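About Driltcombe

Driltcombe supplies sorted sample sets of dried beans, seeds and grains to schools, cooking programs and seed libraries. The company was set up by Canan Yurt, who had previously graded pulses for an importer and wanted a smaller range handled more carefully. The catalog has grown to 71 varieties. Most are food crops. A small number are sold for identification work only and are labeled accordingly.

What we sell

The standard product is the Masetti set: 3 varieties in one divided tray, one per compartment, selected so that the contents differ clearly in color, size and surface. Customers use it for sorting exercises, botany lessons and staff training in bulk food stores. Refills are sold by weight in 700 g bags. Larger orders are packed in the same bags and boxed.

The Skonholm set covers 13 varieties and ships with a printed key. It is intended for users who already know the common types and need to separate similar ones, such as small brown lentils and vetch. The key gives average length, width and hundred-seed weight for each entry. Values are taken from our own measurements and revised when a new harvest lot falls outside the stated range.

How the work is done

Incoming lots are sieved, then picked over by hand on a table under ceiling light. Stones, split seeds and foreign grains are removed and weighed, and the reject weight is written on the lot card. A lot with too much reject material is returned to the grower or sold as feed. Moisture is checked before storage and again before packing.
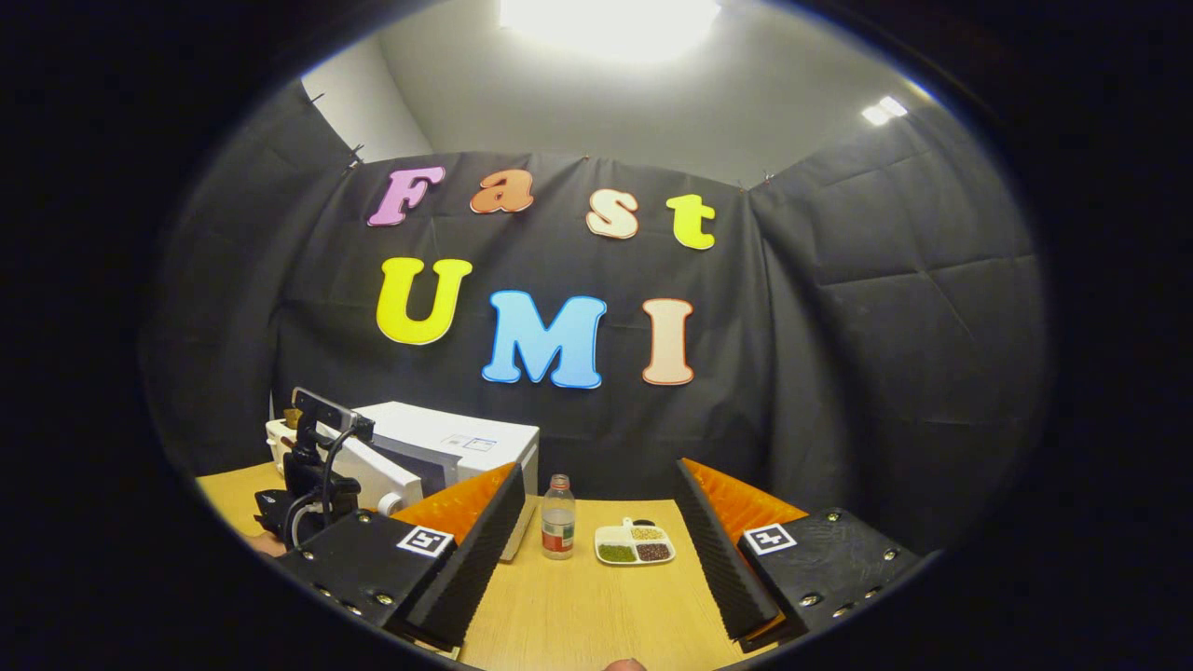 Trays are filled by compartment, always in the same order, with the grain last. Grain is lighter than the beans and scatters more easily when a tray is moved. A filled tray is leveled with a card, checked for strays between compartments and closed. If two types have mixed, the tray is emptied and sorted again from the start.

Storage is dry and dark. Beans darken with age, which affects color matching against the key, so every set carries the harvest year. Sets older than two years are withdrawn. They remain usable for counting and pouring practice and are offered at a reduced price each April.

Growers and returns

We buy from growers directly and through the Horobets cooperative, which supplies most of our buckwheat and millet. Nearly all lots can be traced to a single field.

Trays may be returned for refilling. Please empty them first, wipe with a dry cloth and do not use detergent. Mixed contents are not accepted back.

Orders received before 2 p.m. are packed the same day. Schools may order on account. For varieties not in the catalog, write to Canan Yurt with the Latin name and the quantity required.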